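When I ask Tolera Gashaw how he came to bake bread for a living, he laughs and pours me another coffee before he'll answer. It was his aunt's fault, he says, and it began one February with a sack of rye flour she couldn't lift.

"She told me to make something of it or carry it home," he says. "So I made something, and it was terrible, and I've been trying to fix it ever since!"

He opened Satti with 319 dollars left in the bank (he still remembers the figure) and a starter he has kept going through two moves and one very cold winter.

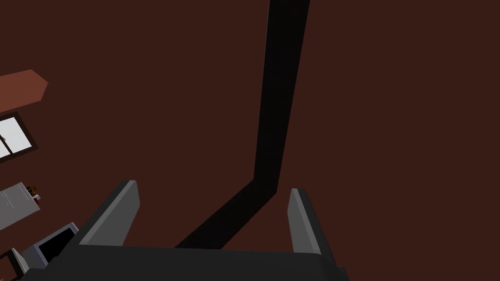
Mārtiņš Žukauskas remembers those first loaves as heavy enough to hold a door open, though he adds that he bought one every morning anyway and misses them a little now.

Gashaw takes this well. The early bread was dense, he admits, mostly on account of his own impatience.

"I wanted it out of the oven by six. The dough wanted eight. You can guess who won."

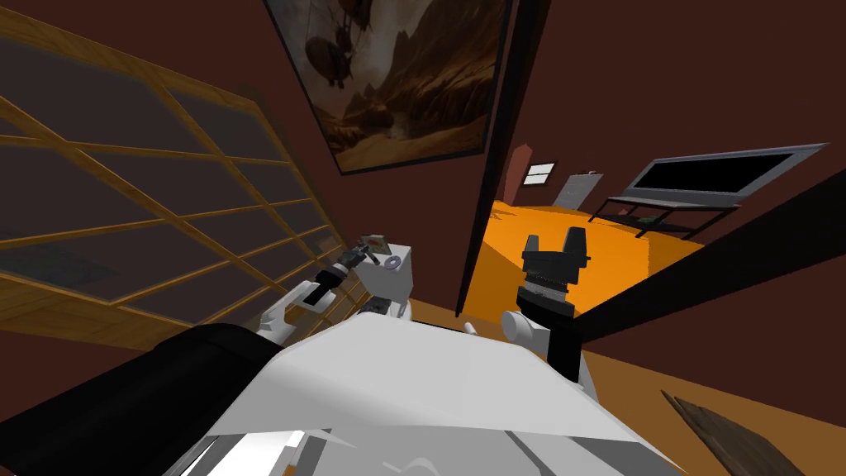 These days he lets it rest overnight, and he goes home to supper like everybody else, which his aunt says is the biggest improvement of all.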